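Home > Craft & Drawing > Storage and Supplies | Tags: desk organiser, small spaces, pens and markers

Best way to set up a shared drawing table that also gets used for everything else?

Posted by gernonach_flat

We have one white table against the wall in our spare room and it has to do for drawing, wrapping, paying bills and whatever else. The drawing gear is fine when I'm the only one using it. Once somebody else has had the table I spend a quarter of an hour shifting things before I can put a sheet of paper down.

At the moment the back of the table has a grey plastic desk organiser on it, the kind with three open compartments on top and small drawers lower down. Next to it is a tall white plastic container that I was planning to use for rulers and long brushes. Behind those are a white box, a plastic bag and usually a bottle of something dark that should be in the kitchen.
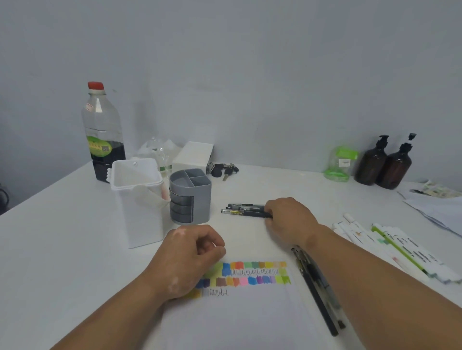
Back left of the table, with the organiser and the tall white container.

What I'd like to know:

- Should the organiser go at the back, or off to one side? I'm right-handed.
- Is it worth putting pencils in the open compartments, or are they better lying flat in a drawer somewhere?
- Would you use the tall container for tools or for rubbish? It has a small hole in the inside wall so I could probably hang it.
- How do you stop the back of the table turning into a shelf?

I don't want to buy a new table. The budget is small and the room won't take anything wider. I rent, so I'd like to keep holes in the wall to one or two at most.

veloso_papers

I had the same set-up for years. Put the organiser on the side of your drawing hand, so for you that's the right, and bring it forward until you can reach the top compartments with your elbow still on the table. If it sits at the back you lean over your work each time you want a different pencil, and sooner or later your sleeve goes through the graphite.

Pencils are fine standing up. Points up for coloured pencils so you can see the colours. Felt tips I store lying down. I used to stand my Troltari markers upright and the ones with a tip at each end went dry at the top end, so now they live in a flat tin. Ordinary pens don't seem to care.

Use the big compartment for whatever you reach for most and the two small ones for eraser, sharpener and clips. The small drawers are good for nibs, leads, tape and spare blades. Label the fronts even if you can half see through them. I didn't label mine and opened every drawer every time.

As for the tall container, I'd make it the scrap bin. Sharpenings and offcuts are most of the mess on a drawing table and if the bin is on the floor you won't use it. Mine gets emptied when it's half full.

For the back of the table, a strip of masking tape 14 cm out from the wall. Anything that isn't drawing gear has to fit behind the tape or it leaves the room. It looks a bit silly but the others in the house followed it better than they followed me asking.

rakska77

Just hang the white one up and you get the table space back. One screw and done. Check the hole is in the flat side first or it'll sit crooked.

Also get the bottle off there. I knocked a full glass of cola over 14 finished sheets and you can't get it out of paper. Drinks go on a stool beside me now.

oldblotter

Mostly agree with veloso_papers, except about the scrap bin. A tall narrow bin is easy to tip when it's only got paper in it. If you do use it that way, put a flat stone or a bag of rice in the bottom. I'd sooner have rulers in it, plus the long brushes (bristles up, once they're dry).

You could also put everything on a tray. Organiser, container, the lot. When someone else needs the table you lift the tray onto the bed or the floor and it all comes back in the same order. Any baking tray with a lip will do, and a damp cloth under it stops it sliding. I did this when my kids were doing homework at the same table and it cut the packing up down to almost nothing.

Plastic bags I'd get rid of altogether. Put what's in them into a drawer or a box with a lid. A bag takes up the same space whether there's one thing in it or ten, and you can't stack anything on it.

Don't hang the container from one screw if you're going to fill it with metal rulers. Use the removable strips and check the weight on the packet, or leave it standing.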